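Open Day at the Flosumport Robot Lab: Your Questions

Last updated November 3, 2022

When and where is the open day?
The doors open at 10 in the morning at our Uvness building. Please use the side entrance next to the bicycle racks, as the front one is only for staff.

Do I have to register?
Yes. We have 100 places and 86 of them were taken when this page was updated. Write to Farzana Chowdhury at the reception desk and tell her how many persons will come with you.

May I bring children?
Children are very welcome if an adult stays with them. In September we had a smaller visit with two school classes, and the toy block table was what they asked about the most.

What will I see at the block table?
Two robot arms work over a white table with toy building blocks and a clear tray with compartments. Anisa Goh explains the task and answers questions during the demonstration.

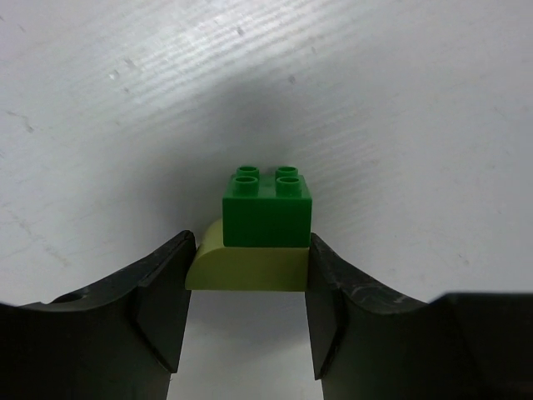
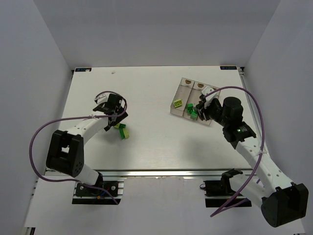
Green and yellow blocks at the demonstration table. First picture: the gripper holding two stacked blocks. Second picture: both arms and the tray.

Why do you use toy blocks?
They are cheap, they are easy to replace, and every visitor knows how they should fit together. For the engineers it is also convenient that the studs show clearly if a block is turned the wrong way.

Can I control the arms myself?
Not at this open day. You can try the gripper exercise at the Pramanik table in the next room, where Rohani Lumenta will help you. One turn takes around 10 minutes.

Is it allowed to take photos?
Yes, but without flash. Please ask other visitors before you photograph them.

Is there a talk?
Marion Laing gives a short introduction in the Flalby room after lunch. It is in English and no technical knowledge is needed.

Is the building accessible for wheelchairs?
The block table and the Flalby room are on the ground floor. For the upstairs rooms there is an elevator, please ask Sewwandi Wanigasekara for the key card.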